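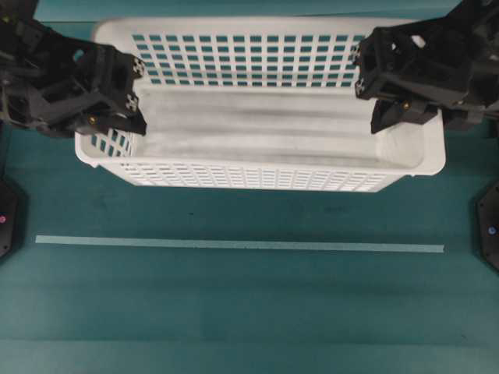 *White plastic basket on the teal tabletop*

**Ticket:** Tow boat drops speed mid-pull, Trorent speed control
**Opened by:** Griet De Bruijn, Batstead Water Ski Club
**Opened:** Tuesday, December 7, 2021
**Status:** closed

**First message**

Hi all! I'm writing in about the Trorent unit on our club boat (the Rácz, the blue one you set up for us in spring). It's been great all season, but now it's doing something weird and I'm out of ideas.

I set it to 26 mph, get the skier up, it locks in nicely, and then partway down the lake the number on the screen goes blank for a second and the boat sags. Then it comes back with a big surge and yanks whoever's on the rope. My arms can vouch for that, I was the one skiing the first time it happened! We've got people who still ski through the winter (dry suits, lots of complaining) so I'd love to get it sorted before the weekend.

The engine hour meter says 1620, in case you need that. The engine itself sounds fine. With the speed control switched off I can drive up and down all day by hand and it pulls like it always did.

**What I tried before writing**

- Turned the unit off and on. Same thing on the second run.
- Did the factory reset from the menu and put our settings back in. No change.
- Swapped drivers, in case it was me. It was not me.
- Checked the battery with the engine off, 12.6 volts, so that looks okay to my eye.

**Update 1**

Thanks for the quick reply! I did the GPS check you asked for. With the boat tied up at the dock I watched the satellite page for over 40 minutes (I had a flask of coffee and a blanket, it wasn't so bad) and the signal bars never moved. So sitting still it's happy as can be.

Then I took it out with nobody on the rope and did the same thing at 20 mph. Smooth water, nothing. Then I turned around and drove back across my own wake, and boom, blank screen, sag, surge. I did it again on purpose and got it again. I'm pretty sure it's the bouncing.

**Update 2**

Okay, so I had the dash panel off this morning. You asked me to wiggle the antenna plug with the unit on. The plug behind the screen is solid. The one farther along, where the antenna lead joins the extension, is not! I barely touched it and the speed went to dashes. There's green crud on the pin and the little locking ring is cracked right through.

I cleaned it with contact spray and pushed it back together and taped it. Ran the lake end to end, through wakes, and only got one dropout. So, better but not cured.

Can I buy just the extension lead or do I need the whole antenna? The place in Handudholm that does our winter service says they only stock the full kit and I'd rather not pay for an antenna that works.

**Update 3**

The lead arrived, thank you for putting the spare clips in too. I ran it higher up under the dash this time, because the old one was lying in the low spot where the drips collect, and I clipped it so the join can't swing around. Two tanks of fuel and a lot of deliberately bad driving later, no dropouts at any speed.

One leftover question: since the reset, the screen shows km/h for a moment at startup and then flips to mph. It doesn't bother me, but is there an update I should be putting on?

**Update 4**

Got the update file, loaded it off the USB stick, startup is in mph now. You can close this one. Thanks again, I'm skiing Saturday!

Griet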